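Wrist camera vs. head camera for the shoebox task – dropping one of them

Forum: Manipulation and Learning
Started by flistmont_sol, April 24, 2019

flistmont_sol
I've been working on the shoebox task for the Flistmont project since December and I want to check my reading of a result before I write it up. The policy gets two views, one camera at the gripper and one looking down from the head position. The task is to put a pair of sneakers in the box and close the lid. Training set is 525 demonstrations, all teleoperated, same arm, same floor. Frames from both views are below so you know what the network gets to look at.

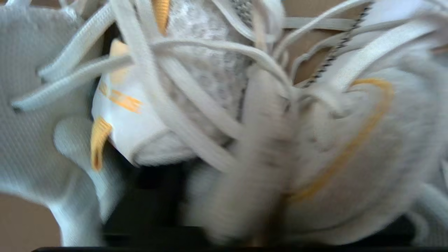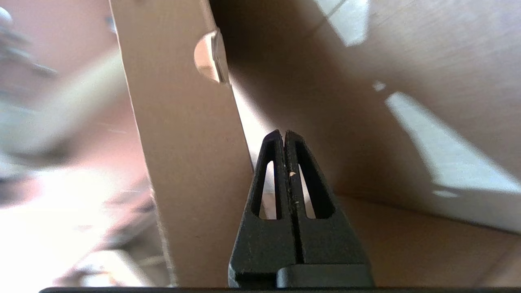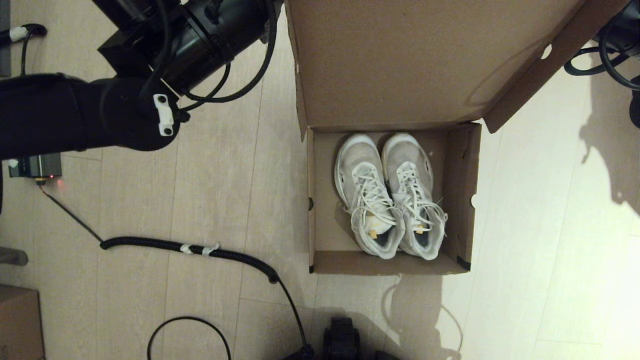 First two are from the wrist, last one is from the head.

I trained three versions: both views, head only, wrist only. Each got 17 test runs. Both views finished 11. Head only also finished 11. Wrist only finished two. My reading is that the wrist view adds nothing on this task and could be dropped, which would make the network smaller and save me a lot of disk. Does anyone see a problem with that?
– Solomiia Hrynyshyn

ktorque
17 runs per version is not many. You can't say two versions are equal on that. The gap to wrist only is big enough that I believe it, but 11 and 11 could be hiding a real difference in either direction.

Also, are they the same 11? If you started all the versions from matched positions you can compare run by run. If both-views fails on different starts than head-only does, the wrist camera is doing something.

flistmont_sol
Starts were matched, I have tape marks for the box and the shoes. They are not the same 11. Eight starts worked for both. Then three worked only with both views and three worked only with head. I had put that down to noise.

pallet_jack
I'd drop it. Look at your first frame. Shoelaces everywhere, half of it is blur, and you're asking a network to find something useful in there. We had the same thing with bags of parts. Whenever the gripper moved, the wrist picture was mush, and the policy learned to ignore it anyway. We took it out and training time went down by a third.

grep_and_grasp
Disagree with pallet_jack. That frame is blurry on the right but you can still read the heel panel on the left shoe, the stripes and the pull tab. The head view can't give you that, the shoes are small in there. If the task ever needs the gripper to take hold of a tab or move a lace out of the way, you will want those pixels.

The second frame is a better argument in my opinion. Fingertips just under that clear plastic tab at the edge of the cardboard panel. In the head frame I can't find that tab at all. How would head only know where it is?

flistmont_sol
It doesn't have to. The policy closes the lid by pushing on the big panel, so it only needs to know where the panel is, and the head view shows that well. The tab doesn't come into it.

grep_and_grasp
Then your result is "the wrist view adds nothing when the motion is coarse." I'd be fine with that sentence. I would not be fine with "the wrist view adds nothing."

ktorque
Agree with that wording. What do the failures look like? Three and three could still be noise, but if the failures are of a different type I'd call it a finding even at this sample size.

flistmont_sol
Went back through my notes. Of the six head-only failures, four were at the placing step: a shoe came down on the rim of the box and stayed there. The other two were lid failures. With both views it's the other way around. One at placing, five at the lid, and most of those were the arm stopping short of the panel and waiting until the timeout.

So maybe the wrist view helps with placing and hurts with the lid? I didn't expect that and I don't like it much.

dulo_user_nine
It makes sense to me. At the lid the wrist camera is looking at plain cardboard, with patches of sunlight on it in your second frame. Sunlight moves. If your demonstrations were mostly recorded at one time of day, the policy could be tying the pattern of light to "stop here." What time did you test?

flistmont_sol
Demos were mostly mornings. Tests were split between morning and late afternoon. I didn't log which start was run when for the first batch, so I can only check part of it.

pallet_jack
Another reason to drop it then. A camera that brings the window into your policy is a cost.

dulo_user_nine
Or close the blinds and train again. Or change brightness at random during training, which is free. The head view has light on the floor too, it's washed out on the right side, so dropping the wrist doesn't get rid of the problem.

vetetti_lab
We use the Kuhlmann recipe here: drop each view at random during training, one batch in five, so the policy can't lean on either one. It helped us on a drawer task. I can't promise it carries over to shoes. We had 1,000 demonstrations, so more data than you.

ktorque
I'd try that first. It costs one training run and nothing has to be recorded again. And please log the time for each run.

flistmont_sol
OK. Plan is: both views with random view dropping and brightness changes, same starts, time written down for every run, and placing and lid scored separately. I'll hold off on saying the wrist can go. If someone has a script for scoring the steps separately from logs, I'd take it, mine is a spreadsheet.

grep_and_grasp
Sent you mine. It expects one folder per run and breaks if there are spaces in the names.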